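Workshop Room Technician (part-time)
Hatport – Training and Meeting Spaces
Posted in March

Hatport runs shared rooms for classes, planning meetings and small trade courses. We are hiring one part-time technician to set up, reset and maintain the rooms at our Kvaran site. The post reports to Si-woo Yoo, site operations.

Summary of the post

The technician prepares rooms before a booking, returns them to the standard layout after it, and carries out first-line upkeep of boards, stands, lighting and floors. Most bookings are for groups of up to 40. A typical shift covers 4 room changes. The work is physical and is done alone for much of the shift.

Hours

Early shift starts at 6:30 a.m. and late shift ends at 9 p.m. The rota is issued one month ahead. Swaps are allowed with written notice to site operations. The paid break is taken between bookings, not during one.

Duties

Room setup
Set tables and chairs to the plan attached to the booking. Plans are coded by letter and are posted inside the supply closet. If the plan and the booking notes disagree, the booking notes apply.
Place the whiteboard where the plan shows it. Check that the stand is level and does not block the door or the steps.
Put out markers and one eraser. Discard dry markers; do not return them to the cup.

Board care
Clean all writing surfaces at reset with the supplied fluid and a clean cloth. Marks that remain after two passes are entered in the fault log with their position on the board. Do not use abrasive pads or solvent from the paint store.
Check the fixings on each stand. Tighten by hand first, then a quarter turn with the key. A stand that still moves is tagged and taken out of use.

Lighting
The large room has long fluorescent fixtures in rows. Switch on all rows and wait five minutes before reporting a tube as failed. Tube replacement is done by the contractor, Skirura; the technician records the row and position and closes the room only if the steps are not properly lit.
Seated users sometimes report glare on the board. Turn the board a few degrees before switching off a row.
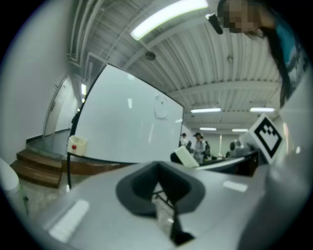

The large room is the one most often booked, and candidates should expect to spend more than half of each shift there. It has a hard floor, wooden steps by the wall and a metal ceiling with open beams and ducts. Sound carries. Moving furniture during a booking next door is not permitted, and the schedule allows for this.

Floors and steps
Dry mop the floor at each reset. Damp mop at the end of the late shift only. Steps are swept from the top down and checked for loose edges.

Storage
Return all movable items to the marked bays. The bays hold some 300 items on the current stock list, which is checked once a month against the sheet kept by Hesach, our supply partner. The technician does the check and signs it.

Requirements

Able to lift and carry folding tables and to push a loaded cart.
Able to read a floor plan and set a room from it without help.
Basic hand tool skills.
Clear written English for the fault log. Entries are short but must give the room, the item and the fault.
Experience in building upkeep, event setup or school facilities is useful. Training is given to candidates who do not have it – allow nine shifts with a second technician.

Not required: a driver's license, electrical certification, or experience with audio equipment. Audio is handled by a separate team.

Terms

The post is permanent after a trial period. Work shoes and gloves are supplied. Pay is set by the Hatport scale for site staff and is sent with the interview notice. Late shifts carry a supplement.

How to apply

Send a one-page work history and the names of two references to Si-woo Yoo through the application form on the Hatport site. State which shift you prefer and any hours you cannot work. Cover letters are not read at the first stage.

Selected candidates will be asked to come in for a practical session, in which they set one room from a plan and complete one fault log entry. Allow 40 minutes. Wear closed shoes.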